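3. Study area and household survey

3.1 Kitchen layout and the use of water

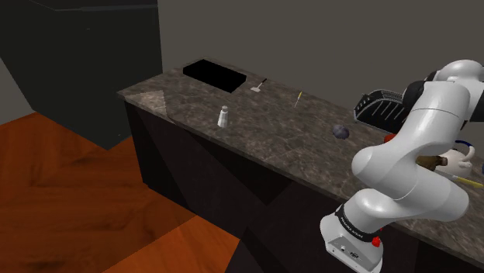
Figure 2. Kitchen with a long marble-topped counter (computer rendering).

3.2 Sample and procedure

The survey was made in Lerkbridge, a town where all homes receive water from the Kivden reservoir. From the list of 1,940 metered households we invited every household which had lived at the same address for the full billing year, and 607 of them agreed to take part. Each household filled in a paper diary during June. In the diary the participants wrote down every time they washed dishes, rinsed vegetables or filled a pot, and also if the tap was left running in between.

The diary form follows the one of Ghasemi, with two changes. First, we removed the question on garden watering, as many homes in Lerkbridge have no garden. Second, we added a line for the length of the counter, measured from wall to wall or to the free end. Prurkovska has suggested that people with little counter space wash dishes more often and in smaller amounts, and we wanted to test this with our own data.

The diaries were compared with the meter readings of the same month. When the two values differed by more than 200 liters, Marjatta Lindqvist called the household and asked for a correction. If no explanation could be given, the diary was kept in the sample but marked as uncertain. These diaries are treated separately in Section 4.

3.3 Limits of the data

Diaries depend on memory, and it is likely that short uses of the tap are missing from them. The meter does not separate the kitchen from the bathroom, so the comparison can only show large errors. We also have no information on the water pressure in single homes.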